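Housing Economics for Non-Economists
Handout 4: What a home price index measures
Instructor: Ezequiel Barroso
Version of September 21, 2021

Please read before the session. The exercise at the end is to be done in pairs.

1. The average price and its problem

When a newspaper writes that "home prices rose this month," the reader imagines that every home became more expensive. Often the number is only the average, or the median, of the homes that were sold. If in June many large houses are sold, and in the next month mostly small apartments, the median goes down even when no single home lost value. We call this the mix problem. It is the main reason for using an index.

2. Repeat sales

The repeat-sales method looks only at homes which were sold at least two times. We compare the second price of a home with its own first price. The size, the street and the view stay the same, so the mix problem becomes much smaller. Two difficulties remain:

The home can change between the sales. A new kitchen or a leaking roof is not visible in the price record.
Homes that were sold only once are thrown out. In our practice file for the town of Doretlow there are 2,723 recorded sales, and a large part of them cannot be used for this reason.

3. Hedonic method

Here the price is explained by the features of the home: floor area, number of rooms, age, distance to the station. Each feature gets its own implied price. The method uses all the sales, but it needs good data about every home, and somebody must decide which features are important. Finish and furnishing are usually left out. A buyer may like a light wooden table with something striped on it, and may even pay a little more after such a visit, but the regression has no column for it.
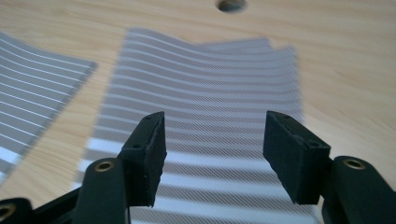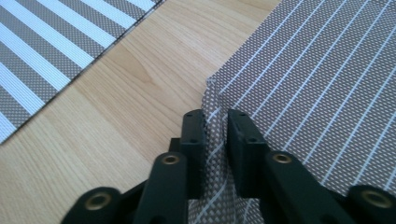 Light wood and stripes, in all three views.
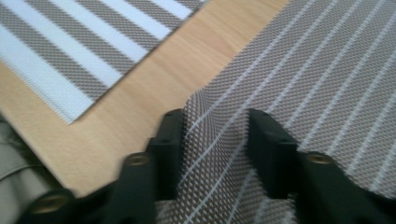
Why do two indices for the same town show different numbers in the same month?
They usually do not use the same sales. One may include new construction and the other only resales, and one may take an average over three months where the other takes a single month. Before you compare them, read the method note of each one.

4. Asking prices and sale prices

Websites such as Zillow show asking prices for homes on the market. An asking price is the hope of the seller. It reacts faster than the sale price, which is recorded only after closing, but it can be far from what is finally paid. In your essay always say which of the two you use.

5. Reading the level

An index has no unit. In the Emura table, which you have from Grethe Thoroddsen's seminar, the base period is set to 1,000. A value of 1,260 means that prices are 26 percent higher than in the base period. It does not mean 1,260 dollars - this mistake appears in the homework every year.

6. Exercise

Take the Doretlow file. Compute the median price for each month, then mark the homes which appear two times or more. Write half a page on how the two groups differ. For the hedonic part read Kan, chapter 2, only the first section.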